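Amden Table Cover Paper, Brown-Gray, Matte
Large rectangular sheets for sorting and small-parts tables

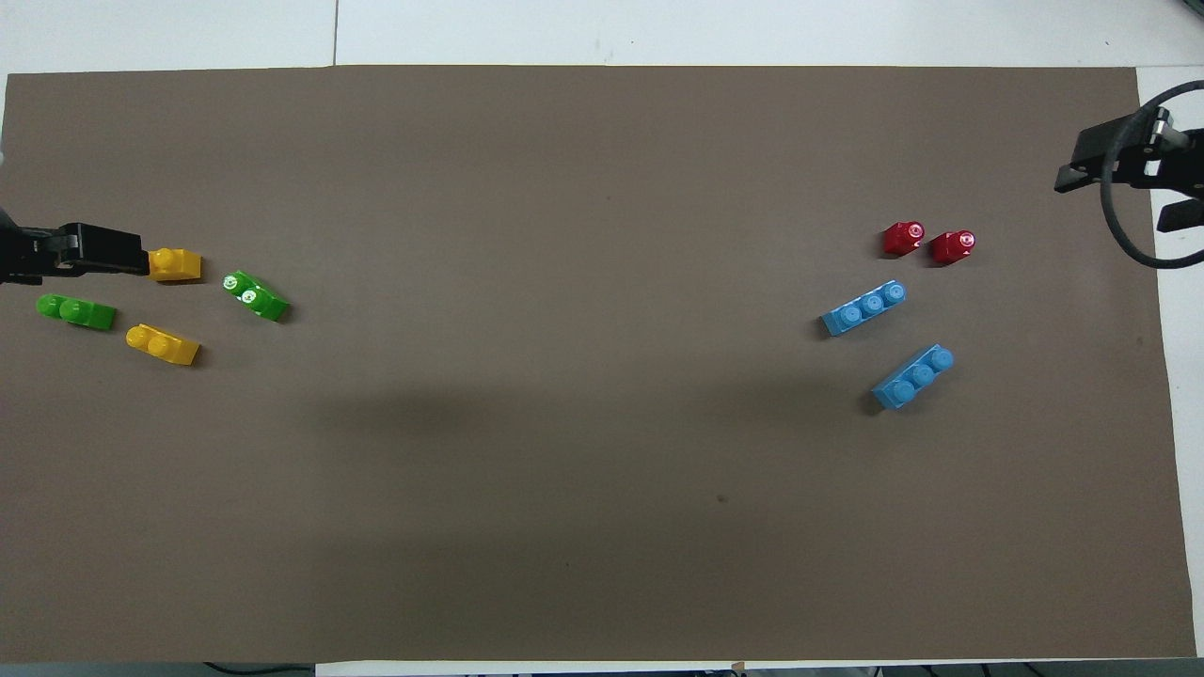 TABLE COVERINGS > PAPER > UNCOATED

Amden cover paper is a plain, uncoated sheet for tables where small plastic parts are laid out, sorted or built. It is laid flat on the tabletop and left loose or held at the corners. The color is a brown-gray chosen to sit midway between light and dark parts, so that yellow, red, green and light blue building bricks all stand out against it. On a bare white top, pale bricks are harder to pick out, and glare from overhead lighting is stronger.

Surface

The paper is matte on both sides. Gloss on the bricks themselves is not affected: studs will still show bright highlights under a ceiling light, but the ground around them stays dull. Small dark fiber specks occur in the stock and are not treated as a fault. Color may vary slightly between batches, and customers fitting several tables in one room should order all sheets together.

The sheet does not lie perfectly flat when first unrolled. Slight unevenness is normal and shows as soft shading under side light. Most of it goes after a night under a board. Do not iron, and do not dampen the sheet to relax it.

Sizing

Order the sheet smaller than the tabletop. A strip of table left showing along the edges keeps the paper clear of sleeves and makes it easier to lift. On tops made up of more than one panel, a sheet placed over a seam will bridge it, though a pronounced step between panels will print through in time. Where possible, keep the seam outside the sheet. A thin vertical seam can be seen in the strip left uncovered along the top of the table shown.

Standard sheet: 1,000 mm wide
Roll: 1,000 mm wide, cut to length up to 2,000 mm
Pack of flat sheets: 19
Color: brown-gray only
Finish: matte, uncoated, unprinted
Edges: straight cut, square corners

Use with building bricks

One-stud, two-stud and three-stud bricks sit steadily on the paper whether placed studs up or tipped on their sides. The surface has enough grip that a brick set down at an angle stays at that angle under light handling. It is not a baseplate and has no studs; builds are not anchored to it and can be slid across the sheet in one piece.

For sorting by color, the usual arrangement is to keep one group at each side of the sheet and leave the middle clear. The illustration has yellow and green two-stud bricks at the left, with red one-stud and light blue three-stud bricks at the right. Groups can be outlined in soft pencil if fixed positions are needed. Pencil erases, with some polishing of the surface. Felt pen does not.

The smallest bricks are best kept well in from the edge. The sheet has no lip, and a one-stud brick that is knocked will travel off the paper and onto the tabletop. For work where this is a nuisance, see the Trudcombe edge rail, listed separately. It clips to the tabletop – not to the paper – and is supplied in black or white.

Fixing

Low-tack tape at the four corners is sufficient. Full-length taping is not recommended, as the paper takes up moisture in damp weather and will buckle if it cannot move. Spray adhesive will mark most laminated tops and voids the return terms.

Cleaning and replacement

Dust with a dry cloth or soft brush. Wet spills should be blotted at once; the stain will normally remain. The sheet may be turned over and the second side used. Used sheets go in ordinary paper recycling once the tape has been removed.

Storage

Store flat, or rolled with the working side outward. Sheets rolled inward for long periods curl up at the ends and take longer to settle. Keep out of direct sun, which shifts the color toward yellow.

Ordering

Item 52 in the Jaramillo table accessories list. Flat packs are shipped between boards, rolls in a tube. Cut lengths are made to order and cannot be returned unless damaged in transit. The heavier Neltano weight will be stocked from November in the same color and widths.

Page revised 29/08/2025

Print this page | E-mail this page
2 shares | 0 comments

Contact | Delivery and returns | © Jaramillo Table Accessories | Back to top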